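Subject: Re: [gripper-club] Bowl task, pads and cable
From: Gorazd Nedeljković
To: gripper-club list
Date: 05/02/2018

Drita Delić wrote:
> Hi all,
> I went through the recordings from the last session. There are 106 on
> the drive and I could use 66 of them. Most of the rejected ones are from
> the bowl task. Either the bowl turns in the pads when it is lifted, or the
> cable pulls on the tool and the motion gets jerky at the end.
> Can someone look at the pads before we record more? Also, do we still
> want two people at the table at once, or should we go back to one?
> The Marano entry form asks for the task list and I would like to send it
> in February.
> Drita

Drita, thanks for going through all of them. Answers below in no special order.

Pads first. The ones we have now are the flat black ones, and they are fine on boxes and the sponge. On a glazed bowl they only touch along a narrow line, so the bowl can rotate. I tried a strip of the Stillex rubber on one pair and it held better, but it peels at the corner after a while. Pristitz has a softer sheet in stock and I can order 2 of them. If anyone has a better glue than the one in the drawer, please bring it.
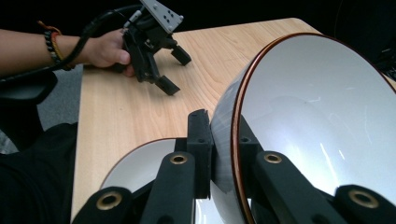 I would keep two people at the table. The handover part of the task needs both grippers and we will lose the practice if we split it up. We do need a rule for who moves first. When one person has a bowl up on its rim, the other should wait with the fingers open over the clear part of the table, and only come in once the first one says so. Please also watch the cable. If it runs back over your forearm it needs enough slack to get past the chair, and the armrest is the place to check before you start.

On the linkages, I want to check the brass bushings on both tools before the next session. One of the arms on my gripper has more play than it should. The spare set came from Mészáros and is in the box with the 3 mm screws. Do not use the longer screws, they touch the bracket when the fingers close.

For the form, I would list the bowl task as "lift and hand over" and leave stacking out for now. We can add it later if Marano allows changes. Drita, can you ask them?

I will be in the lab early next session to change the pads. The key is at the front desk.

Gorazd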